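Support > Audio uploads > Solved tickets

June 2018, by Modupe Etim

Problem: the customer uploads an episode to the Rimov player, and it stays on "Processing" at 30 percent. The file is an MP3 and the size is 103 MB. Our limit is 300 MB, so the size is not the problem.

I asked the customer to log out, clear the browser cache and try again. The result was the same.
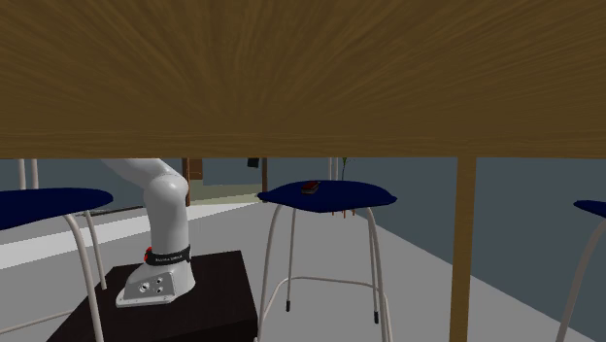
Next I tried the same file from my own test account, and it stopped at the same point. A different episode from the same show was processed without error. So I looked into the tags of the bad file. The cover art was saved 2 times, and one copy was damaged.

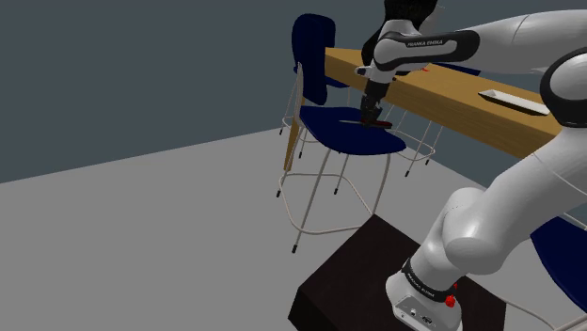 Bernier Audio, Customer Support Team

Solution: remove all cover art from the file, save it, and upload it again. After this, add the cover on the episode page. The customer has confirmed that the episode is now online. I sent the damaged file to Oyelaran for the developers. Ticket closed.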